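Small parts on a white table

Most of my bench work in November has involved things that weigh almost nothing: skewers, fluff, offcuts of thread. I changed two things about the setup, and both have held up well enough to write down.

The first is the surface. The old top was a dark woodgrain and every pale fiber vanished against it in low light, or glared under the lamp. The replacement is a matte white panel from Prurkstead, 12 mm thick, wiped down with a damp cloth. Matte matters more than white. A gloss panel throws the lamp back at you and hides dust until you lean over it.

The second is the tray. I keep one shallow tray on the table at a time and only the current job goes in it. Anything else stays in the drawer.

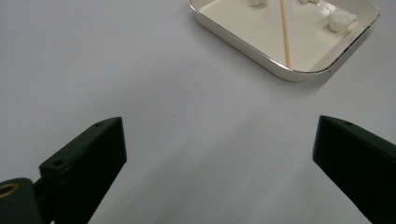

Filed under: Workbench, Storage

A thin wooden skewer and a few white fluffy lumps are a fair test for a tray. The skewer wants to roll and the lumps want to leave whenever a door opens. A raised rim stops the first and slows the second. Rounded corners help too, as fibers don't pack into them and a fingertip can sweep the whole floor.

White on off-white is poor contrast. I tried a gray liner from Gemero for a week and went back. The liner shed, and I spent longer picking gray lint out of white fluff than I had ever spent looking for the fluff.

Skewers come in bags of 100 from Hosura. Expect splinters at the blunt end; 200-grit paper takes them off in two passes. I sand them over the bin, away from the tray, and wipe each one before it goes near anything soft.

The tray sits toward the back of the table, turned to whatever angle suits my reach. The open area in front is for assembly. Next job is a shallower drawer insert, if the runners ever arrive.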